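GEOG 112: Maps and Map Reading
Handout 3: Globes, projections and what gets stretched

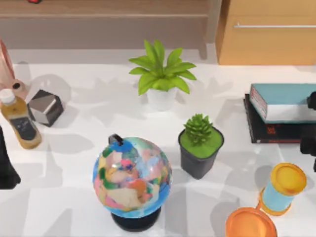

Figure 1. Desk globe with the land areas in different colors, potted plant behind.

Instructor: Mohcine Ezzat
Lab sections: Ashraf El Fassi
For the week of February 8, 2021

Read this before lab. Bring the orange exercise sheet and a ruler marked in millimeters.

1. Why projections exist

A sphere cannot be flattened without stretching, tearing or squeezing some part of it. Try it with an orange peel. Every flat map of the whole world has been through some version of this, and the set of rules used to do it is called a projection.

A globe keeps four things right at once: shape, area, distance and direction. A flat world map has to give up at least one of them and usually gives up several. When you pick up a map, the first question is which of the four it was built to keep.

Globes have drawbacks too. You can see at most half of one at a time. A globe small enough for a desk has a scale so small that most cities are dots, and it is hard to measure on a curved surface without a string or a flexible tape.

2. Terms for this week

Graticule: the network of latitude and longitude lines.
Parallel: a line of equal latitude. Parallels get shorter toward the poles.
Meridian: a line of equal longitude, running pole to pole. All meridians are the same length on a globe.
Great circle: any circle on the globe whose plane passes through the center. The equator is one. The shortest route between two points follows a great circle.
Conformal: keeps local shapes and angles.
Equal-area: keeps relative sizes.
Equidistant: keeps distances along certain lines only, never between all pairs of points.

Students often mix up conformal and equal-area. No flat world map can be both.

3. Three families

Cylindrical. Picture a sheet of paper wrapped around the globe, touching at the equator. Meridians come out as straight, evenly spaced vertical lines. The Mercator is the best known. It is conformal, and a straight line on it is a line of constant compass bearing, so sailors used it. Areas far from the equator are badly enlarged. Greenland looks close to the size of Africa, though Africa is about 14 times larger.

Mercator published his world map in 1569. The mathematics behind it was explained in print by Edward Wright in 1599, so for thirty years people had the map without a published account of how to draw one accurately.

Conic. The paper is a cone set over the globe, usually touching or cutting it at middle latitudes. Good for regions that are wider east to west, such as the lower 48 states.

Azimuthal. The paper is flat and touches at one point. Directions from that point are true. Most often used for the poles.

4. Scale on a projected map

The scale printed at the bottom of a world map is true only in some places. On a Mercator touching at the equator, the printed scale holds at the equator. At 60 degrees north, distances are stretched to twice their true length and areas to four times. At 80 degrees the stretch in distance is over five times. The poles cannot be shown at all.

The multiplier is 1 divided by the cosine of the latitude. You will need a calculator with a cosine key, set to degrees. Check the setting first. We lose points on this every term.

Worked case: two towns on the Skemard practice sheet lie on the same parallel at 50 degrees north. Measured against the equatorial scale, they are 100 km apart. The cosine of 50 degrees is 0.643. The true distance along the parallel is 100 times 0.643, or 64.3 km.

5. Lab exercise

a. Using string on one of the lab globes, find the shortest route from New York to Tokyo. Write down what land and water it crosses.
b. Draw the same route on the blank Mercator sheet. Plot at least five points.
c. Find the stretch multiplier at 20, 40 and 60 degrees. Show your work.
d. Look at the Brurkthorpe and Rampersad sheets. For each one, name the family and say how you can tell from the graticule.

Part d needs full sentences. Parts a through c do not. Turn everything in to Ashraf at the end of your section.

6. Reading

Course packet, chapter 4, all of it. Chapter 5 up to the section on interrupted maps. The midterm in April will include one question on matching a projection to a purpose.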